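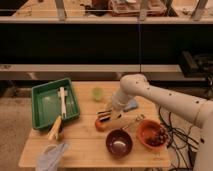 Comment ranger une table où tout le monde a laissé quelque chose ? En commençant par ce qui contient : un plateau, deux bols, et le reste finit par trouver sa place dedans.

C'est ma méthode depuis l'hiver dernier et je m'y tiens, même les soirs où j'ai envie de tout pousser au bout de la table et d'aller me coucher. Avant, je faisais l'inverse, je prenais les petites choses une par une, je les promenais de pièce en pièce, et une heure plus tard j'avais trois tas au lieu d'un (et une tasse de thé oubliée sur le rebord de la baignoire, allez comprendre).

Le plateau vert en plastique, c'est mon préféré. Rectangulaire, avec des bords assez hauts pour que rien ne file par terre, et d'un vert qu'on n'oserait pas choisir pour un mur mais qui fait du bien sur une table en bois clair. J'y mets ce qui doit repartir à la cuisine. L'ustensile blanc à long manche y va d'office, parce que sinon il roule, il tombe, et je le retrouve sous un meuble au printemps.

Ensuite les bols. Le bordeaux est brillant à l'intérieur et je le trouve superbe, alors je le laisse traîner plus longtemps que les autres, avec une bricole blanche au fond que je me promets de ranger chaque fois que je passe devant. L'orange, lui, reste pour les petites choses rouges. Chutima voulait que je les mette dans un bocal fermé, pour que ce soit plus net, mais un bocal il faut l'ouvrir, et puis ce rouge foncé dans de l'orange, franchement, c'est trop joli pour aller dans un placard !

J'ai acheté un organiseur, une fois. Un Tariteo à compartiments, 480 grammes de plastique pour ranger d'autres morceaux de plastique. Il a tenu deux semaines. Les cases étaient soit trop petites, soit tellement profondes que je n'y voyais plus rien, et Siu-fong l'a récupéré pour ses graines de tomates – elle en est ravie, tant mieux, il est mieux chez elle.

Reste la question des gobelets. J'ai un faible pour les petits, translucides, vert pâle, qui ne contiennent pas grand-chose et qu'on remplit quatre fois dans la soirée. Ils ne s'empilent pas bien avec les tasses foncées, donc ils dorment au milieu de la table. Je les déplace pour essuyer, je les remets. Wichai prétend que c'est de la décoration, je prends le compliment.

Pour essuyer, justement : un chiffon gris-bleu, roulé en boule sur un coin de la table, toujours le même coin. Je sais bien qu'il faudrait le plier. Je le plie le lundi, disons. Le reste de la semaine il pend un peu dans le vide et il est à portée de main, et c'est tout ce que je lui demande.

La prochaine étape, ce sera la grande étagère sombre du fond. J'ai mesuré une boîte à 340 millimètres de long qui irait peut-être sur la tablette gris clair, il faut que je vérifie la profondeur avant de la commander. Si quelqu'un a essayé les paniers Levitz, dites-moi en commentaire si les poignées tiennent, je compte y mettre des nappes et des torchons, donc rien de bien lourd.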